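Home | News | Opinion | Services | Contact

Opinion

Public Offices Should Keep Their Equipment Longer

By Kekeli Agbenyega

Each September the town of Zetidbridge reviews the equipment in its libraries, clinics and schools. Anything older than four years is marked for replacement, whatever its condition. The rule is simple to apply, and it deserves to be changed.

Age is a poor measure of use. A computer at a library reference desk may run all day, while an identical one in a records room is switched on twice a week. Under the present schedule both leave the building on the same truck. Last year 120 desktop computers were retired in this way, and 43 of them had no fault recorded against them.
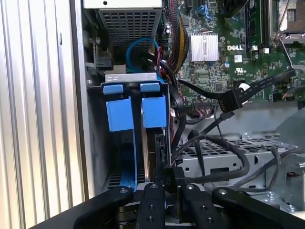 The budget office argues that a fixed schedule makes costs predictable. This is a fair point, and any new policy must respect it. A department head cannot plan around a breakdown. Yet predictability can also be bought with a modest repair fund, a shelf of common parts and a technician with the time to use them.

Édgar Salazar, who managed purchasing for the Wiven school district before his retirement, kept most office machines in service for seven years. His method was to inspect each one and write down what he found. Teachers were asked whether a machine still did the work they needed — a question our own review does not include.

There are limits. Equipment that can no longer receive security updates should not hold private records, and staff should not be asked to struggle with slow tools in the name of thrift. Those decisions call for judgment, and the council should trust its departments to exercise it.

The council will take up the schedule again this winter. It should begin by striking out the age rule and asking for a condition report in its place.

Shares: 43 | Comments: 7

Contact us | Copyright Zetidbridge Opinion | Back to top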